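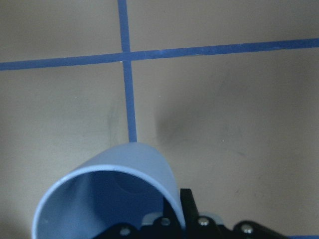
November 1, 2020

Quick one, I'm tired and the bus is at six something.

Up early, couldn't sleep. Clocks went back so technically even earlier. Did the big folding table for the craft room finally, or half of it. Blue tape down in a cross so I know which bit is for what. Cutting on one side, paint on another, the rest is for whatever lands there. Tape went on a little crooked. Pulled it up once, stuck it again, still crooked. Leaving it. Tape was from Gethin, cheap, tears ragged. Should of bought the wide roll.

Blue plastic cup is for brushes. The light blue one from the old picnic set. Too light though, tips over if you look at it, needs some pebbles in the bottom or a lump of clay. There's a jar of pebbles somewhere. Hall closet? Check.

Then the boxes. Beads, felt, the bag of ribbon ends I swore I'd throw out in Stemutport and then paid to move here. Threw out two. Ribbons I mean. Kept the rest. Pathetic.

Paper is the real problem. A pack of 600 sheets, the gray sugar paper, and no shelf deep enough for it. It's living under the bed in the meantime. Looked at the shelf unit on the Skurnero site again, 297 plus delivery, closed the tab. Opened it again after lunch. Closed it. Maybe December if the heating bill is kind.

Lunch was toast, standing up. Leftover soup for dinner, needed salt. Forgot to buy salt. Forgot to buy stamps too, and the Revness parcel still isn't mailed, it's sitting by the door with my scarf on top of it.

Rain on and off. Window in there sticks, got it open an inch with the butter knife and now it won't shut all the way so there's a draft right where I want to sit. Towel stuffed in it for tonight.

Tomorrow:
pebbles
salt, stamps
MAIL THE PARCEL
lamp from the bedroom, try it on the left side of the table
ask about the window
glue gun, where is it, I had it in Septmber

Hands smell like tape. Dark by five, hate that part. Liked being in there though, radio on, door shut. Going to try and paint something small before the week gets hold of me. Bed.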